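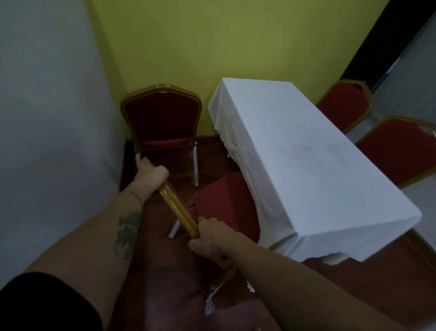

How far ahead do you need to book a hall for a wedding of 200 or more? For a Saturday-size crowd in June, give it over 3 seasons if you can, and never sign before you have read the cleaning and overtime terms.

Modupe Adebisi
June
Thread

I help couples read hall contracts before they sign. The same few things come up every month, so I am putting them in one place.

First, the hours. A contract that says "noon to midnight" usually means everyone is out at midnight, with the decorations down and the cars gone. Ask what time the music has to stop. At Pultach it is 11 p.m., and the last hour is for clearing.

Ask who sets up the tables and chairs, and who puts them away. Some halls include it. Some charge for it. Some expect your cousins to do it at 1 a.m. in good shoes. Get the answer in writing.

The deposit and the damage bond are two separate things. One couple I worked with paid $600 to hold the date and thought that was the bond too. The bond was another $3,000, due two weeks before the wedding.

31 comments · 84 shares

Outside food. Babita Kashyap ran into this one with her sister's reception. The hall allowed an outside caterer but charged a kitchen fee, and the caterer had to send proof of insurance. Her caterer had it. Plenty of small ones don't.

Check the power if you have a band. Eskil Bakke plays weddings and asks every hall for the number of separate circuits near the stage. Coffee urns and amplifiers on the same circuit will trip it – usually during the speeches.

Capacity. The number on the website is often for rows of seats with no tables. With round tables and a dance floor it drops a lot. Ask for the seated dinner number and ask to see the floor plan that goes with it.

Cancellation terms matter more than the price. Look for what happens if the hall cancels on you. Many contracts have a full page on what you owe them and one line on what they owe you. You can ask for that line to be changed. Feten agreed to it when we asked, and it took one email.

Visit at the same time of day as your event. Elli Suominen loved a hall at 10 in the morning and went back at 6 p.m. to find the low sun coming straight through the west windows onto the head table. She booked it anyway and rented curtains.

If you have a contract you are not sure about, reply with the clause and leave out the names. I answer most evenings.

12 comments · 40 shares

Get new threads by email. You can unsubscribe at any time.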